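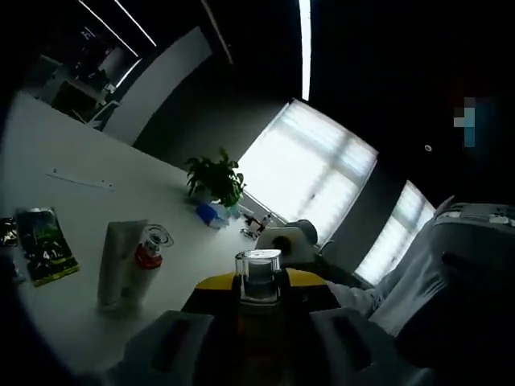 Walau hand gripper: good numbers, thin test

Staff Writer | Dec 5, 2018

Trisarier says the Walau hand-held gripper can replace up to 70 hours of arm time in a grasping study. We would like to see that shown on harder items. The Harkemley trial logged 1027 grasps and reports few drops, but 600 of them were on clear plastic containers held upright, which suits two fingers very well. Only 100 were on soft or floppy goods.

The comparison with the Dudás arm is also shaky. A person holding the tool corrects a bad approach without thinking about it, and the arm gets no such help. Harkemley put both results in the same column anyway.

The test tables have not been released. Labs planning to buy should ask for the drop counts by item, and for the finger wear figures missing from the August report.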